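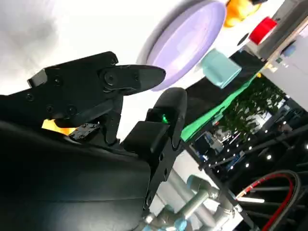

Flidurden publishes results of chore trials with the Iseo two-arm workcell

Table clearing and parts sorting completed in most attempts; cloth folding and wet dishes remain out of reach

MORNDALE, 18 Sep 2018 - Flidurden, which builds automated handling equipment for kitchens and small workshops, today published the results of its first set of chore trials with Iseo, a workcell made up of two robot arms on a shared frame. The trials covered one household job, clearing a table, and one shop-floor job, sorting mixed parts into trays. They were run at the company's lab in Morndale with tasks drawn up by Boonyarit, the catering and equipment supplier that has worked with Flidurden on the project from the start.

In the table clearing trial, Iseo completed 188 of 200 attempts. An attempt was counted as complete when every item on the table had been picked up and put down in its assigned place, with no item dropped and no person stepping in. In the parts sorting trial, the workcell placed 285 of 300 parts in the correct tray on the first try.

Flidurden said the figures show that a machine can now do a narrow version of both jobs under supervision. They do not show that a machine can take over either job in a home or a working shop, and the company has no product for sale on the basis of these results.

"People ask us whether a robot can clear the table yet," said Zeyu Xia, head of trials at Flidurden. "The answer depends on the table. If it has plates, cups and sponges on it and the lights stay the same, it can usually be done. If there is soup left in a bowl, we would ask you to clear that one yourself for now."

How the trials were run

For table clearing, the items were ordinary lightweight tableware and kitchen goods: plastic plates and cups, sponges, cloths and small pieces of play food. Boonyarit supplied a written list of layouts. Staff set the table from the list before each attempt and then left the work area. The software had not been given the layouts in advance. It did have models of the individual items, and all of them had been handled in earlier practice sessions.

Plates are picked up by the rim, with one gripper finger under the edge and the other above it. Cups are gripped across the body, and sponges are gripped from the side and squeezed slightly. A cloth lying flat is pinched near one corner, lifted clear of the table and lowered into a tub. No attempt was made to fold it.

The two arms divide the table between them. When an item lies near the middle, the arm that is free goes first and the other waits. This waiting accounts for much of the time in each attempt, and the company said it would rather have a slow table than two arms in the same place. A person doing the same work is faster by a wide margin.

For parts sorting, Boonyarit supplied brackets, caps, hose fittings and short lengths of cable from its repair shop. The parts were tipped into a shallow bin. One arm picked a part and held it up to be identified, then placed it in a tray. The second arm was used only to nudge parts that had come to rest against the wall of the bin, where the fingers could not get around them.

What went wrong

Twelve table clearing attempts were not completed. The most common cause was a plate that slid when the lower finger touched it and ended up against another item, leaving no free edge to grip. In other attempts a cloth was lifted with a cup standing on it, or a cup was released before it was fully upright. None of the items broke, as none of them was made of glass or china.

Of the 15 parts that were not sorted correctly, most were caps that look alike from above and differ only on the underside. The rest were cable lengths that had hooked around another part and came up with it. The software treated the pair as a single part and put both in one tray. Flidurden has since added a check of the part's weight at the wrist but has not repeated the trial with that check in place.

"The caps were a fair test," Xia said. "A new hire at the repair shop gets them wrong too, for a day or so. Then they learn to turn the cap over. Our system doesn't turn it over unless we write that step in, and somebody has to notice that the step is needed."

Chores that were tried and set aside

Flidurden also listed jobs that were looked at in practice sessions and left out of the counted trials.

Folding cloths. The arms can pick up a cloth and can lay it down again. Finding the corners after it has been crumpled took too long, and the result was rarely something a customer would put in a drawer.

Wet dishes. Water changes how a plate slides in the fingers and adds reflections that upset the cameras. The current fingers have pads suited to dry goods. A different pad is being made.

Leftover food. The workcell has no way to judge how full a cup is before it tips it. Until it has one, every cup and bowl needs to be empty when work starts.

Wiping down. Either arm can hold a sponge and move it across a table in straight lines. It cannot tell whether the table is clean afterward, so the company does not count this as wiping.

Tightening fittings by hand. This was requested by the Boonyarit repair shop. The grippers can start a thread when the fitting is held square by a clamp, but cross-threading was frequent enough that the test was stopped to save the parts.

Supervision and safety

A member of staff was present for every attempt in both trials, with a stop button within reach. The stop was used during practice sessions. It was not used in the counted attempts, though a person standing by is still a cost and should be included by anyone working out whether such a machine would pay for itself.

The arms run at reduced speed whenever a person is inside the marked floor area. Grip force is limited for all tableware, and this limit was not raised to improve the results. Flidurden has not tested the workcell near children or pets and does not consider it suitable for a private home in its present form. It needs a rigid frame, a level floor and more space than most kitchens have.

Where it may be used first

Boonyarit plans to place one Iseo workcell in the sorting area of its repair shop later in September. It will handle returned parts at the end of the working day, after the bins have been checked for sharp or oily pieces. Repair shop staff will keep doing the same job by hand on the next bench, and the trays from both benches will be checked in the same way. The placement will run until the two companies have enough trays to compare.

There is no matching plan for table clearing. Catering customers of Boonyarit have asked about tray return stations, where dishes arrive one tray at a time and always from the same side. Flidurden considers this a more likely first use than clearing tables in a dining room, where chairs and guests are in the way and no two tables are left alike. Work on it will begin once the new finger pads are ready and wet dishes can be handled.

"We started with dry plates on a table because we could set it up again quickly and see what failed," Xia said. "A tray station is closer to what kitchens are asking for. It's also wetter, so the pads come first."

Results available

The trial notes, including the written layouts, the pass conditions and a short entry for every failed attempt, are available on request from the Flidurden press office. Video of complete attempts can be supplied at normal speed. The company asks that it not be sped up without a label saying so, as the time each attempt takes is part of the result.

Visits to the Morndale lab can be arranged for trade press and for catering or workshop operators who are considering a trial of their own. Visitors are welcome to bring parts or tableware. Items should be dry, empty and of a kind the owner does not mind having dropped. The lab needs to have them ahead of the visit so that models can be made, and will return them afterward.

About Flidurden

Flidurden designs and builds handling equipment for kitchens and small workshops. Its lab and assembly shop are in Morndale. Iseo is the company's first workcell with two arms.

About Boonyarit

Boonyarit supplies and repairs catering equipment for restaurants, canteens and schools. It wrote the task lists for the Iseo trials and supplied the parts used in the sorting trial.

Press contact

Flidurden press office, Morndale. Requests for trial notes, video or a lab visit should state the name of the publication or business and the material required.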